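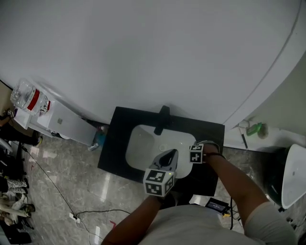
Our part of the project was the software that works out where the hand tool is. Babita Bhatia wrote the marker detection, and I took on the pose filter and the replay tool, which we named Lovine after a long evening of worse suggestions. Jadwiga Szczepańska supervised us both, and was very patient about the state of our early plots.

### Tracking

The tracker looks for the square markers on each cube and estimates a pose from whichever faces it can see. On a good day that is plenty. The trouble starts when a cube turns and only one face is left, as the pose can then flip between two answers that fit the picture almost equally well. We spent most of January on this – rather more than we had planned, I must admit – and in the end the filter keeps both answers alive for a short while before it picks one.

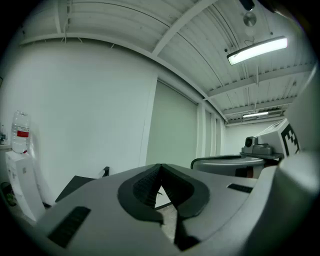
For testing we ran the filter over 1,239 saved clips, each cut to a maximum of 200 frames so that a full run would finish overnight on Rudd, the older of the lab's two desktops. The flips we had been chasing mostly went away. What remains is a slight lag when the wrist turns quickly, and Babita thinks (I have come round to her view) that the smoothing is simply set too strong.

### Still to do

- Make the smoothing depend on speed
- Let Lovine step backwards through a clip without reloading it
- Move the settings out of the code and into one file, as Jadwiga has kindly asked more than once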